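The Last Bus to Neltwood

I only went back for the coat. That's what I told my sister, anyway, and she did the thing with her eyebrows, because it was New Year's Eve and the coat in question had been hanging in Mum's hall since July without anyone missing it.

The 329 was late, obviously. It's always late. I stood at the stop outside the old Trastex works with a bag of satsumas going soft against my leg, and a woman in a green hat told me all about her knees. Lovely woman. By the time the bus came I knew more about her left knee than I know about most of my cousins (and she got on, sat right behind me and carried on with the right one!).

Mum's house had been sold in the autumn. We had until noon on the second to clear the last bits, and I'd been putting it off with all sorts of excuses - work, a cold, a wobbly tooth that got better by itself. The key still stuck. You have to lift the door a bit and swear at it, and I did both.

It smelled the same, which I wasn't ready for. Toast and floor polish, and she hadn't made toast there for months. She was perfectly well, mind you, living in a warm flat in Fuentealba with a balcony and a gentleman friend who grew peppers. She rang me while I was standing in the hall.

"Have you found it?" she said.

"I've only just got in."

"Not the coat, you daft thing. Look in the pocket."

So I looked. There was a tissue, a mint, and a raffle ticket, pink, number 524, gone soft as cloth along the folds.

"That won me the radio," she said. "The Zunex. The night I met your father. They never took the ticket off me."

I'd heard about that radio all my life and never once about the ticket. 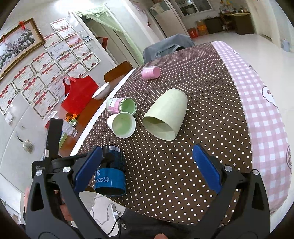 I asked what she wanted me to do with it, post it or what, and she went quiet, and I could hear plates going down on a table at her end and a man humming.

"You have it," she said. "I've got to go, love, he's burning something."

I put the coat on over my own coat. It was far too big, and I must have looked like a wardrobe with feet. Then I went round and switched off the lights, kitchen last, and did the lifting and swearing again in reverse.

The woman in the green hat was at the stop, going home. She budged up and I gave her a satsuma.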